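Pastine bin picking kit: my walk-round checklist, with comments

Filled in by: Nandini Thampi
Date: 29 June 2019
Kit on trial: Pastine bin picking package (gripper, software, setup help), sold and supported by Gretmont
Arm: our own KUKA
Also present: Anil Sastry for most of it, Aldo Zuccaro from Gretmont for the questions

A quick word on how I mark these, for anyone who hasn't had one of my sheets before. OK means I looked at it or tried it and I'm happy. FIX means it has to be put right before we go any further with the trial. WATCH means I can live with it for now but I want it on the next sheet too. I write comments next to nearly everything, sorry, I can't help it, and Hala Hamdan tells me she reads the comments first anyway.

Hala is the one deciding if we buy, so I've put the stuff that bears on money and contract terms at the end.

SECTION A. PAPERWORK AND KIT CONTENTS

A1. Packing list matches what came in the crate
OK. Everything on the list was in the crate, plus a bag of spare fittings that isn't on the list anywhere. Nice to have! But please would Gretmont add it, or we'll be arguing over who owns the bag when the trial ends.

A2. Manual supplied in English, printed
OK. It's a good manual, much better than the Hesix one we suffered through last October. The pages on mounting the gripper have proper drawings with the bolt torques right there on the drawing where you want them.

A3. Risk assessment for the trial, signed
FIX. We have one and it's signed, but it was written for the plastic tote the kit was first quoted with. We've been running with the metal bin for the whole trial. Anil has the old file and will redo the pages on pinch points and on what happens if the tool meets a wall. I'd like this in my hand before anybody runs another pick at speed.

A4. Software version written on the trial log
OK. It's on the first line, and Aldo initialed it when he did the update.

SECTION B. TABLE, BIN AND CLAMPING

B1. Bin can't shift if it's bumped
WATCH. We're holding it with spring clamps, the orange-handled kind. I leaned on the bin with both hands and it stayed put, so I'm not stopping the trial over it. For a real install, though, I would never accept a spring clamp as the thing that keeps a bin located. They're for gluing up drawers! The Pastine catalog has a bolt-down tray and I asked Aldo to quote it.

B2. Bin position marked so it can be put back
OK for trial. Blue tape on the table. Tape creeps and tape gets picked at by people standing around talking (me), so if we keep the kit I want hard stops.

B3. Bin walls and floor free of sharp edges, burrs and loose bits
OK. I ran a gloved hand round the rim and the inside. It's a well-used bin with plenty of scratches and nothing that caught the glove.

B4. Bin bright spots checked
WATCH. I added this line myself, it isn't on the Gretmont form. Bare metal throws light back at you and I wanted to know if that bothers the part finding. Aishwarya Joseph is going to run the same picks with the overhead lights on and then off and compare the misses. Until she has, I'm leaving this open.

B5. Table stable, no rocking
OK. I rocked it from both ends.

SECTION C. ARM, TOOL AND CABLES

C1. Gripper mounting bolts at torque, witness marks on
OK. Anil did the wrench and I watched. The paint marks were already there from the install and still lined up, which made me happy.

C2. Fingers move freely, no play
OK. There's the tiniest bit of side to side on one of them if you really go looking for it. The manual gives a limit for that and we're well inside.

C3. Tool can reach the bin floor without the wrist or cables fouling the walls
WATCH. This is the one I spent the longest on. We took the arm down in manual, slow, with Anil on the pendant and me off to the side where I could see past the wrist. The tool gets down there fine. What I don't love is how little I'd have to move the target toward a corner before I start worrying about everything else hanging off the arm. Straight down in the middle is easy, and every salesperson's video is straight down in the middle.

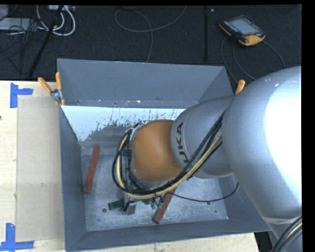 So my ask is a keep-out margin along each wall, set in the software and locked with a password, with the number written on this sheet. Aldo says the software does it already and it's a matter of turning it on. Good, then let's turn it on, and he can show me where the setting is while he's at it. I also want it to be the same margin whoever is logged in. The Hesix trial had a lovely margin that disappeared when you switched users and I have not forgiven it.

C4. Cables and hoses dressed, no loose loops
FIX. The main bundle follows the arm round the wrist and that's reasonable for a trial. There's one thin black cable, though, that comes away from the rest under the orange joint and hangs in a long sag over toward the big section of the arm. With the arm down in the bin, that's a cable in the bin. A part could hook it, or the gripper could close on it if we're unlucky with the angle. Two more ties and a shorter run would sort it. I've asked for it to be done before anything else on this list, including A3.

C5. Bend radius of hoses at the wrist
WATCH. The cream hose makes a pretty full U down by the wrist. I didn't see a kink in it and I bent down and looked from both sides. But every pick works that same bend, and I've replaced enough hoses in my life to know where this one will go first. Gretmont's leaflet says to inspect hoses at 900 hours. I'd like to do it a lot sooner than that for the first round, and then stretch it out if they look good.

C6. Strain relief at the tool end
OK. I tugged, nothing moved.

SECTION D. STOPPING AND CONTROLS

D1. E-stop on pendant works
OK. Tried it with the arm moving slowly, then again from a hold.

D2. Second e-stop within reach of the operator
OK. It's on the post by the door side. Might be a stretch for a shorter person, so I'd like it moved down a hand's width if it's easy.

D3. Pendant has a proper home
FIX. At the moment it lives on the carpet. I've nagged about this before! The screen is going to get stepped on one of these days, and more to the point it has the stop button on it, so I want it at a height where a person in a hurry will find it. There's a wall hook in the Gretmont accessories list. Cheap as anything. Just buy the hook, please, even if we send the rest of the kit back.

D4. Enabling switch: released and squeezed hard both stop the arm
OK. Both of us tried it.

D5. Restart after a stop needs a deliberate action
OK. It won't carry on by itself, you have to acknowledge and then start. The message on the screen is clear enough that I could work out what to do without the manual.

SECTION E. FLOOR AND SURROUNDINGS

E1. Walkways clear of cables
FIX. There's cable on the carpet behind the table, some of it in a big loose loop, and the pendant leads wander about as well. Nobody has tripped so far as I know. It wants a cable cover where people cross, and the spare length coiled and hung up. Anil says he'll do it with the same order as the hook.

E2. Power strips and small electrical boxes off the floor and tidy
FIX. Same story, at the back corner. There's a tangle of thin black wires near the table's back edge that I'd like sorted and labeled. When I asked what each one was for I got two different answers.

E3. Speed-limited area marked
WATCH. We're only running slow until A3 is done, so for now the sign on the door is enough.

SECTION F. HOW IT DID, AND WHAT IT WOULD COST US TO LIVE WITH

This part isn't safety, strictly, but the form has a comments page and Hala asked me to use it.

F1. Pick log reviewed
The log stood at 1346 attempts when I sat down with it. I haven't checked the success rate against the video yet, so I won't put a number on it here. What I can say is that when it misses, it misses politely. It backs out, goes up, and tries something else. Kulkarni, the last kit we tried before Hesix, used to push, and I had my hand on the stop for that whole trial.

F2. Wear parts
Finger pads are sold as a set and the Gretmont price is 568 a set, which seems high to me for pads. I asked if there's a break for buying several and Aldo is finding out. Changing them is a quick job with one key, and I did it myself without help.

F3. Support
Really good so far, I have to say! I've called 3 times and got a person who knew the product every time. One of those calls was me having forgotten my own password and they were very kind about it.

F4. Training
The quote includes training for two people. We'd need four if we want both shifts covered and somebody on vacation now and then. Hala, could you push on this one? I think they'd rather give us two extra seats than knock money off.

F5. My recommendation
Carry on with the trial, at slow speed only, once C4 is closed. No full speed until A3, C3 and the floor items in E are closed too. If they turn on the wall margin and it does what Aldo says, I'd be glad to keep this kit. I'd want the bolt-down tray and the pendant hook written into the order and not left as a promise in an email.

OPEN ITEMS AND WHO HAS THEM

A1 add the spares bag to the list: Aldo
A3 risk assessment for the metal bin: Anil
B1 quote for bolt-down tray: Aldo
B4 lights on and off comparison: Aishwarya
C3 wall margin on, locked, number to me: Aldo
C4 thin cable tied back: Anil, first
C5 early hose inspection, put on the calendar: me
D2 lower the second e-stop: Anil, when convenient
D3 pendant hook: Anil to order
E1 and E2 floor cables and back corner: Anil, with me holding the labels
F2 price on several sets of pads: Aldo
F4 extra training seats: Hala

Signed, N. Thampi. Copy to Hala and to Gretmont. Next sheet when C4 and A3 are done, come and find me.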